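Publications > Working papers > Section 4
Category: Colour and Attention

4.2 Colour contrast and the finding of everyday objects

The second part of the study dealt with how quickly people find a single coloured item among neutral ones. Earlier work at Tratbridge used printed cards with flat shapes on them. Cards are cheap and easy to shuffle, but they leave out shading and overlap, both of which matter when a person looks for a mug on a crowded shelf. We therefore used rendered pictures of ordinary and less ordinary settings, following the approach set out by Chang (Chak-lun Chang, working note, Tratbridge).

Seventy adults took part, all recruited through the Cloltisgate reading room. Each had normal or corrected sight and passed a short colour vision check before starting. They sat at a fixed distance from the screen with the room lights dimmed. A word naming a colour came up first, then a blank grey field, then the picture. Participants pressed a key as soon as they saw anything of the named colour. Between them they gave 3,000 usable responses. A further 302 were dropped, most of them because the key was pressed before the picture came up.

Pictures were sorted into two sets. In the first, one item had a strong colour and the rest of the picture kept to white, grey and black. In the second, several items had strong colours of similar brightness. The settings ranged from kitchens and desks to workshop interiors, and no setting was shown twice to the same person. Figure 2 belongs to the first set.
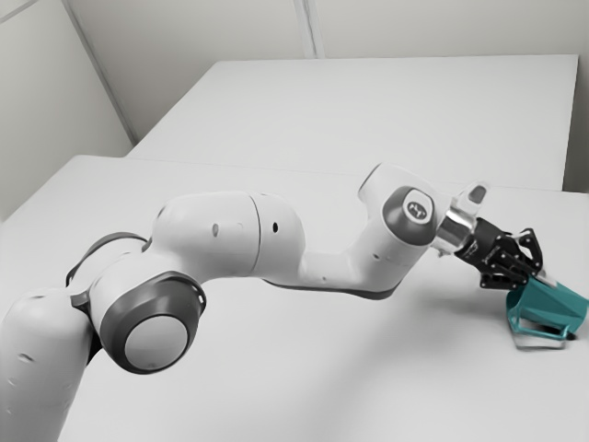 Figure 2. Stimulus from the neutral set: teal container, touched by a black gripper, against a pale grey tabletop.

Responses to the neutral set were faster for every colour word except "brown", where the two sets did not differ. Several participants said afterwards that they were unsure whether a dark beige counted as brown, and we think this slowed them in both conditions. "Teal" was a less familiar word than "green" or "blue", and older participants asked about it more often during practice. Once practice was over, their answers to it were no slower than to the other words.

Where the coloured item sat in the picture made little difference in the neutral set. In the crowded set, items close to the side edges took longer to find. This agrees with the Hsueh card trials, although those used a shorter blank interval. The Ondow trials found no such effect, but their pictures were shown at a much smaller size. Section 4.3 takes up picture size and viewing distance.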